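Removing a whitish haze from a painted tabletop

Sullar Home Forum > Finishes and Surfaces > Paint and varnish
3 answers - sorted by score

I painted a long worktable top in February with a pale green water-based enamel, satin sheen, over a bonding primer. Two coats of color, then two coats of Plernora clear (the satin one, water-based). The color coats looked even. After the second clear coat there is a milky cast over part of the surface. It is easier to see from the end of the table than from directly above it.

Application was by 4 inch foam roller, with the clear thinned slightly with water as the can permits. The room is a basement with one small heater. Humidity was 60 percent on the hygrometer when I started. I did not check it again. I left two hours between the clear coats and the table has been curing since.

What I have tried: wiping with a damp microfiber cloth (no change), wiping with mineral spirits (haze disappears while the surface is wet, comes back when it dries).

Is this moisture trapped in the clear, or something on top of it? And do I need to strip back to primer, or can I recoat?

asked by tarn_502
tags: enamel, clear-coat, haze, tabletop

Answer 1 (accepted)
by Teodor Halvorsen

There are three conditions that get called haze and they need different treatment, so sort out which one you have before sanding anything.

The first is plain reflection. A satin finish scatters light, and a pale color under it will look whiter on whichever side faces the window or lamp. Move the light source, or walk to the other end of the table. If the pale area moves with you, the film is fine and there is nothing to repair. 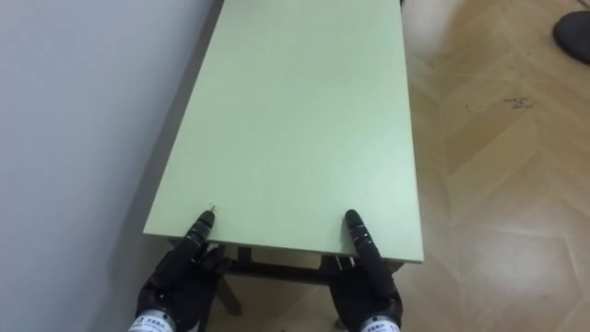

Testing for trapped moisture

If the pale area stays in one place under every light, suspect blushing or a coat applied too soon. Two hours is short for a basement in winter. The top of the film skins over and the water under it has nowhere to go.

1. Mark the edge of the pale area with low-tack tape.
2. Warm a small patch with a hair dryer on low, held well back and kept moving, for a couple of minutes.
3. Let it cool fully and compare it with the area outside the tape.

If the patch has cleared, the moisture is still leaving and time plus gentle heat in the room will do most of the work. Give it a full week before you decide anything. If it has not cleared, go on to the next part.

Surface scatter

Your mineral spirits result points this way. A liquid fills fine texture and the color returns, then it evaporates and the haze comes back. That usually means micro-roughness or matting agent that has settled unevenly. Satin clears contain a flatting agent that sinks in the can. If the can was not stirred to the bottom, the last coat out of it is flatter and whiter than the first.

Fix: scuff with a fine gray pad, lightly, lengthwise only. Vacuum, wipe with a barely damp cloth, let dry overnight. Stir the can slowly from the bottom - do not shake it. Apply one thin coat, unthinned, keeping a wet edge along the full length. Stay off the corners with the pad, where the film is thinnest.

Stripping to primer is not needed for any of these unless the film is peeling.

Answer 2

Had the same with Lindholm clear on a dark blue shelf, much worse on dark colors obviously. I let it cure for up to 6 weeks and it got better but never went away completely. Ended up switching to gloss for the build coats and satin only for the last one. Less flatting agent in the stack. Foam rollers also put in bubbles, I would use a short nap mohair.

Answer 3

just put paste wax on it

 Comment: Wax will fill the texture and hide it for a while, but no water-based clear will stick over it afterward. Do this last or not at all. - Teodor Halvorsen

 Comment: Did the hair dryer test on Friday, no change inside the tape. There was a thick layer at the bottom of the can when I put a stick in. Scuffed and recoated one end using the Ketorholm pad and that end now matches. Doing the rest next. - tarn_502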